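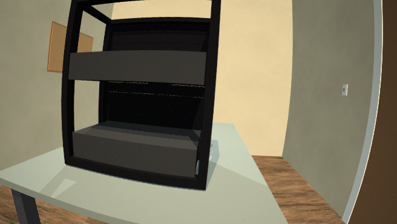
Grivura brings Skello to the server prep room, and the night crew gets its evenings back

July 4, 2025

I've run the prep room at Grivura for a long time, so they let me write this one myself (sorry in advance to our press people!). As of this month, Skello, our robot arm program, is part of how we load equipment racks before they ship.

Until now, every unit went in by hand. We fill about 324 racks a month, and by December the wrists and shoulders in my crew were pretty well shot. We practiced the whole job in simulation first, 526 runs of it, with the arm reaching toward the rack from the same table over and over until we liked the path it took.

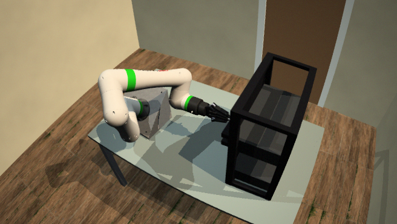
Lilibeth Barredo told me she was sure it meant fewer hours for her, and she still wants the new schedule in writing before she'll cheer. Fair enough, and she'll have it! All the jobs stay. The late shift ends 90 minutes earlier at the same pay, and everyone on the crew is getting paid training on planning the runs and checking the finished racks.

Our Niklow site gets Skello next. If you'd like to come by and talk to the crew, call the Grivura front desk and ask for the prep room.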